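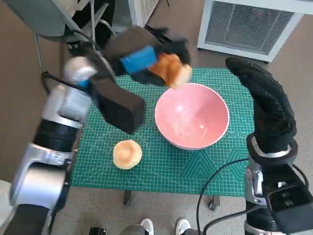

A small round bread roll and a pink ceramic bowl

A bread roll is a small, usually round or oblong loaf of bread, made for one person to eat in a few bites. It is served whole or cut, with or without butter, and can accompany soup, meat, cheese or salad. In many countries it is also the usual bread for breakfast. The word "bun" is close in meaning, but in American English it is used more often for soft or slightly sweet types, and for the bread around a hamburger.

Names

The English word "roll" comes from the shaping of the dough, which is rolled under the palm until its surface becomes tight. Other languages often use a diminutive of the word for bread, for example the German Brötchen and the Dutch broodje. Regional names are numerous. In Great Britain the same product can be a bap, a barm cake, a cob or a batch, depending on the region, and speakers do not always agree where one name ends and the other begins.

Dough and preparation

The basic dough contains wheat flour, water, yeast and salt. A lean dough of this kind gives a roll with thin, crisp crust and an open crumb. An enriched dough contains also milk, butter, egg or sugar, and the crumb is then softer and the crust remains tender. Rye flour, whole wheat flour and potato are used in some regions.

After kneading, the dough rests until it has grown in volume. It is divided, and the pieces are rounded and left to rise again. Because of the small size, rolls bake faster than a large loaf and normally at a high temperature. Steam in the oven at the beginning of the baking keeps the surface elastic and makes the crust shiny. Rolls placed close to each other on the tray grow together at the sides. These sides stay pale and soft, and the rolls are pulled apart after baking.
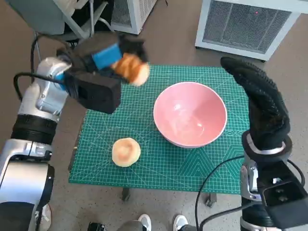 Round bread bun, golden-brown on top and paler at the edge

Types

Hard rolls are known in Central Europe especially. The Kaiser roll has a pattern of five curved segments on the top, made by folding or with a stamp. Soft rolls include the Parker House roll of the United States, which is folded over before baking, and the dinner roll, commonly baked in a pan. Flat types, pressed in the middle before baking, are found from the Balkans to Central Asia.

Local production

In the town of Dalen the roll was for a long time the main product of the trade. The Mollitz bakery, the largest in the town, had at its highest point a daily output of 3,890 rolls, of which 1,145 were delivered to shops before seven in the morning. The remaining part was sold from the counter or went to the neighboring village of Vosto. Vosto had no oven of its own, although its population was roughly 2,000.

Storage

The crust of a lean roll loses its crispness within a few hours, as moisture moves outward from the crumb. Staling of the crumb is a different process, in which the starch becomes firm again, and it goes faster in a refrigerator than at room temperature. Freezing slows it strongly. Stale rolls are used for breadcrumbs, dumplings and bread pudding.

See also: Bun; Dinner roll; Kaiser roll; Sourdough; Staling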